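当サイトでは、利便性の向上およびアクセス状況の把握のためにクッキーを使用しています。閲覧を続けられた場合、クッキーの使用に同意いただいたものとみなします。[同意する] [設定を変更する]

論説　用水の配分は誰の記録に基づいて決めるべきか

2025年12月11日

クリンヴィル地区の農業用水をめぐる協議は、九月の中間報告の公表以降、配分比率の数字だけが取り上げられる状態が続いている。本稿では、比率の是非に先立って、その根拠となる取水記録のあり方を論じたい。

現行の配分は、登録された受益面積に応じて水量を割り当てる方式である。地区の登録面積は3,063ヘクタールであるが、今季に実際の作付けが確認された面積は2,143ヘクタールにとどまる。休耕地、牧草への転換地、境界の確定していない圃場が登録上そのまま残されており、上流の区画には使われない水の権利が積み上がっている。一方、下流のケストソープでは、果菜類の定植期に給水が間に合わず、作型の変更を余儀なくされた農家が少なくない。

登録面積を実作付面積に改めればよい、という主張は理解しやすい。しかし筆者は、この改定を単独で行うことには反対である。作付けをやめた年に直ちに権利が縮小する制度の下では、地力を回復させるための休閑や緑肥の導入が、農家にとって損失となる。土壌を休ませる判断をした者ほど翌年の水を失うのであれば、輪作の体系そのものが崩れかねない。過去にカルステアの灌漑区で単年度の実績主義が採られた際にも、水利を維持する目的だけで播種し、収穫せずにすき込む圃場が目立った。

必要なのは、複数年の取水実績を圃場単位で記録し、休閑を正当な利用形態として計上する仕組みである。具体的には、直近五年間の取水量の平均を基礎とし、届出のある休閑年は算定から除外する。届出のない不作付けについては、三年目から段階的に割当を減ずる。この程度の区別であれば、既存の台帳に欄を加えるだけで運用できる。

問題は計測である。地区内の分水口466か所のうち、流量計を備えるものは幹線沿いに偏っており、支線の多くは水門の開度と時間からの推計に頼っている。推計値には担当者による差が生じやすく、争いになった場合の証拠としては弱い。エルシー・ハスラム氏は公聴会において、計測の整わない段階で実績主義に移行すれば、正確に申告した農家が不利になると指摘した。筆者もこの見解に同意する。

費用の負担についても触れておく。流量計の設置費を受益者に均等に求める案が示されているが、小規模農家にとって一基当たりの負担は重い。賦課金に面積割の部分を残し、設置と保守は地区の会計で行うのが妥当であろう。ズモン水路の改修では設備を農家の所有としたため、故障の報告が遅れ、欠測が長期に及んだ。計測機器は水路と同じ共用の施設として扱うべきである。

なお、配分の見直しは水量の多い年に始めることが望ましい。渇水年の改定は、どのような内容であっても緊急措置と受け取られ、後年の調整が難しくなる。移行期間は10年を上限とし、その間の記録はすべての組合員が閲覧できる形で公開されたい。閲覧の手続きを窓口での申請に限る現在の運用は、繁忙期の農家には使いにくいものである。

（ジェルヴァジオ・アンドラーデ）

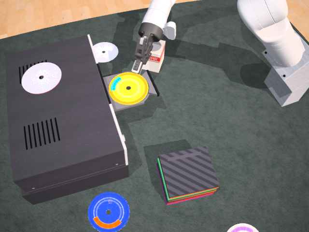 ショーナ・ウィットコムより。休閑年を算定から除く点には賛成しますが、届出の期限をいつに置くかで結果は大きく変わると思います。当方では緑肥を播くかどうかを秋の雨を見てから決めており、夏のうちに届け出るよう求められても対応できません。支線の推計値を過去五年分の平均に含めるのかどうかも、本文からは読み取れませんでした。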